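4.3 “铺好”的判定及其问题

前两节引用的整理流程大都默认一件事:床铺有一个公认的完成状态,操作者只要按步骤走完,就会到达那里。我们对此持保留态度。Undbridge 的客房整理手册把铺床分为去皱、对角、拉平、翻折四步,每步配一句说明,读起来没有歧义。可是把手册交给不同的人使用,分歧在第二步就出现了。所谓“对角”,是指被芯的角对准被套的角,还是指整床被子的角对准床垫的角,手册前后用法不一。Forero 的版本改了措辞,写作“四角归位”,问题照旧。

本研究共收集 141 份评分记录,由 20 位评分者完成,所用被子填充量均为 700 克。其中 14 份因漏填“边缘下垂”一项而剔除。漏填本身值得注意:漏填者中有人在备注栏写道,不清楚下垂应从床垫上沿还是下沿量起。这样的记录按规则属于无效数据,但它所指出的问题比不少有效记录更具体。

整理过程中最难评分的是中间状态。一床被子堆在床垫中央和一侧,另一侧的床单露在外面,平整而没有遮盖,这时提起一角,褶皱会沿斜向展开,一直延伸到床头方向。此刻的“皱”与完成后的“皱”在外观上可以很接近,含义却完全不同:前者还要继续处理,后者则是结果的一部分。现有评分表多半不区分二者,只问“表面是否平整”,由评分者自行理解。
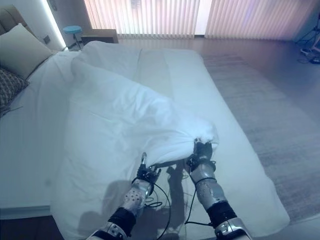

提起一角再放下,能否代替逐段拉平?单靠这一个动作通常不够,它能让被面大致散开,边缘和远端的位置仍需另行调整。

Zuccaro 的培训材料对此持相反意见。材料主张“一提一抖”,认为熟练者只需抓住近侧的角,借被子自身的重量和空气的托举就能铺满整床。这种说法流传很广,我们没有找到支持它的系统数据。材料所附的成绩只统计了用时,未说明床的宽度,也未说明起始时被子堆在哪里。起始位置的影响恐怕不小。被子若原本就铺开了大半,一抖之后看上去当然整齐;若拧成一团,抖动往往只会把团块移到另一处。在缺少这些条件的情况下比较用时,意义有限。

另一个常被当作常识的说法是,被子越厚越容易铺平。它的依据大概是厚被子能够遮住细小褶皱。遮住褶皱与没有褶皱是两回事,评分表却往往把它们记作同一个分数。本研究只用了一种填充量,无法直接检验这一说法,但从备注来看,评分者对“鼓起”的容忍度远高于对“折痕”的容忍度。同样高度的起伏,轮廓圆缓的多被评为蓬松,带一道直线的则被评为没有铺好。如果这一倾向普遍存在,那么“平整度”得分中有一部分测量的其实是轮廓偏好。

4.4 近距离观察能补充什么

有人建议用近距离图像来辅助评分,理由是站在床尾看不清布料边缘的细节。Drevaline 的测评方案即采用这一思路,把远景与近景各占一半权重。我们承认近景有其用途,但对“各占一半”持怀疑态度。近景容易放大与铺床关系不大的东西,例如光线的强弱、局部的明暗过渡;同时它又丢掉了最重要的信息,即这一小块表面位于整张床的什么地方。评分者面对一片明亮的浅色表面,很难判断它属于被子、床单还是别的物件,更谈不上评价其铺设质量。
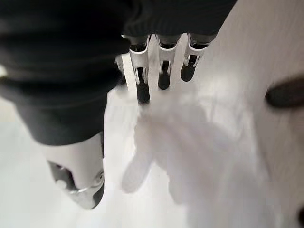 图1 近距离视角:指尖朝下并排,指间缝隙透出明亮的浅色表面。

像图1这样的视角适合用来讨论接触,不适合用来讨论平整。单从近景出发,也无法推断前后的动作顺序。这一点在文献中常被忽略:作者先知道流程,再去看图,于是每一处细节都像是流程的佐证。我们在初次整理材料时也犯过同样的错误,把若干近景归入“拉平”阶段,后来重新核对,发现归类的依据只是文件夹里的先后次序。现稿已撤去这些归类,并且不再对近景作阶段划分。

近景评分的一致性也没有预想的高。Gerardo Sala 与 Ornella Monti 分别复核了同一批记录,两人对远景的判断大体吻合,到了近景则常有出入。Sala 倾向于把布料边缘的松散纤维视为瑕疵,Monti 认为这属于织物本身的状况,与整理是否到位无关。两种理解都说得通,评分表没有给出取舍的规则。若把这样的分数直接平均,得到的数字看似精确,实际混合了两个不同的问题。

边缘尤其如此。一条带毛边的浅色材料,在近处看可能是布,也可能是纸或纸板;离开上下文,单凭纤维的样子难以断定。可是在若干评分方案里,“边缘松散”会自动扣分,不论它出自哪种材料,也不论它是否属于床品。扣分规则写得越细,这类误判反而越难被发现,因为评分者会逐项打钩,少有余地写下“无法判断”。

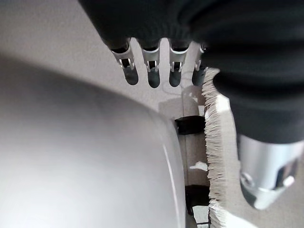 Carmela Melis 在审读意见中认为,我们对评分表过于苛刻:铺床终究是日常事务,客人走进房间只看一眼,若每一道毛边都要先论证来源,这套标准便没有人用得起;与其追究“平整”的定义,不如先把床尾留多宽、枕头朝哪边开口这些事情定下来。

这一意见有其道理,我们部分接受。床尾留边和枕套开口朝向确实容易约定,也容易检查。但约定了这两项,并没有使“平整”一项变得清楚,它在多数评分表里仍占最高权重。如果使用者真的只看一眼,那么合理的做法应当是降低近景权重,甚至取消,这与 Drevaline 方案的方向相反。Melis 的意见从实用出发,所指向的结论倒与我们的怀疑相去不远。

Brunello Cocco 提出过一种折中办法:保留远景评分,把近景改为不计分的备注,只在远景分数出现明显分歧时查阅。我们在四月的一次小范围试用中采用了这一办法,评分者的抱怨少了,分歧是否减少则不能下结论。试用所涉床铺太少,参与者又都读过旧版评分表,很难说他们的判断没有受到先前训练的影响。

还需说明一项限制。本节讨论的床品以白色为主。白色被面上的阴影十分醒目,手臂或身体投下的灰色轮廓可能被误读为凹陷或折痕。备注中出现过“中段下方有暗纹”之类的描述,复核时无法确定所指的是布料还是影子。换用有花纹的床品,影子的干扰或许会减弱,褶皱却同样更难看清。因此我们不主张把现有分数推广到其他颜色,也不认为统一用白色就能保证评分可靠,后一种看法在客房管理的读物里相当常见,至今少有人认真检验。

至于评分表的修订,Serena Longo 建议先把“表面是否平整”拆成“折痕”和“起伏”两项,并在每项后增设“无法判断”。下一轮评分将按此执行,远景的拍摄位置固定在床尾,整理开始前被子的堆放位置也一并记录。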